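Why do people stop reading the village newsletter? A study of the Cunstead Messenger

Project report, Local Media module
Parisa Golestani

1. Background

The Cunstead Messenger goes through 787 letterboxes every other month and, on the evidence of my own street, into 787 recycling boxes shortly afterwards. It has been printed since before I was born and has used the same drawing of a duck on the cover throughout. I wanted to find out how much of it people read, which parts, and what makes them give up.

The nearest comparison is the Zondstead Courier, which covers a larger place (2522 homes) and has colour on the front. Its editor, Mr Tabrizi, kindly lent me a box of back issues. The Messenger's own archive lives in a shed and has been partly eaten.

2. Method

I delivered a one-page questionnaire with the February issue and got 90 back. Two were blank and one was a completed order form for seed potatoes, which I have passed on. I then asked 40 of the people who replied whether they would sit with me for a quarter of an hour and read an issue as they normally would, while I noted the page they were on and tried not to breathe loudly.

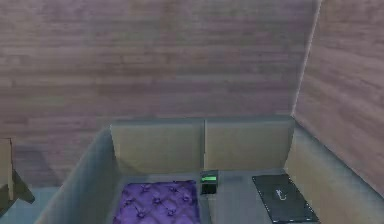 Reading at home is not like reading in a library, and I had not allowed for this. People put the newsletter down to answer the phone, or lose it, or use it to stand a mug on. Where they sat mattered more than their age. Give someone a low, boxy sofa with an armrest on either side and they will settle in and get as far as the planning notices. Those who read standing at the worktop rarely made it past the duck.

3. Findings

The most read item was the list of bin days, followed by the deaths. After that came the letters page, which several people described as dreadful and all of them could quote. The least read was the editor's opening message. It runs to a full page and has begun with the weather in every issue I looked at.

Length was the clearest problem. Articles that carried over to another page lost most of their readers at the join, and the serialised history of the Prondomau family, now in its eleventh part, had lost everyone except a man who turned out to be a Prondomau. He thought it was a bit rushed.

I had expected younger readers to ask for a website. They mostly asked for bigger print, the same as their grandparents.
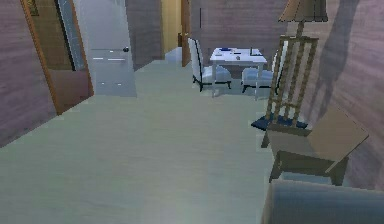
Maureen disagreed with nearly all of this when I showed her a draft. She said she had read the Messenger cover to cover for years, that the long articles were the only ones worth having, and that if people couldn't turn over a page it was hardly the fault of the page. She also wanted it recorded that the duck is a goose.

I have recorded it. Her point about long articles is fair, and the questionnaire was badly worded here: I asked which pieces were "too long" and gave no way of saying that any of them were too short.

4. Problems with the study

People who return a questionnaire about a newsletter are people who opened the newsletter. I can say very little about the rest, who are presumably the ones I was meant to be studying. Being watched also makes readers behave. One woman read the parish accounts twice, slowly, and nodded — I do not believe this is what she does when I am not there. 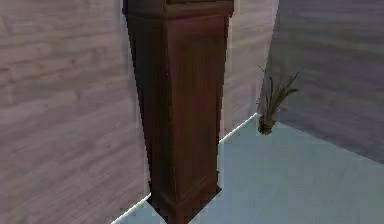 Timing was the other weak spot. I used a quarter of an hour because it fitted between buses, and a few readers were plainly finished in five minutes and carried on out of politeness. If I did it again I would let them stop when they liked and simply write down when that was.

5. Suggestions

Put the bin days on the back cover, where they can be found. Keep each article to one page, with an exception for the Prondomaus if they will pay for the paper. Cut the editor's message to a paragraph. Leave the bird alone.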